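Zamo ZC-56 Tabletop Handling Cell: Setup and Care

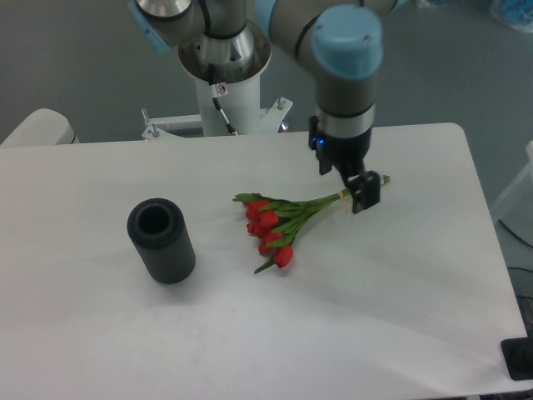
Posted by Esteo Product Desk | May 10, 2020

The ZC-56 pairs a jointed arm on a pedestal with a two-finger gripper and a white worktable. It is supplied for light, irregular goods such as cut flowers.

Setup
Stand the pedestal behind the table and bolt down the bracket before the arm is powered. Level the tabletop, then teach the table plane at three corners. The fingertips should travel just above the surface when the gripper points straight down. For bunched tulips, close on the stems near the band and keep the fingers clear of the blooms. Start at the lowest force setting and raise it one step at a time until the bunch lifts without turning.

Care
Wipe the fingers after every 100 picks; sap builds up on the inner faces. Use a damp cloth and no solvent. Check the bracket bolts and the pedestal cable monthly. Re-teach the table plane whenever the table has been moved.

Repair
Finger sets are replaced as a pair, part no. 3697. Remove air or power from the gripper, take out both finger screws, fit the new set and run the zero routine. Units shipped before December need firmware 951 first.

Stocked at Judbridge. Service contracts through Sheehan.

Shares: 14 | Comments: 2
Contact | © 2020 Esteo | Back to top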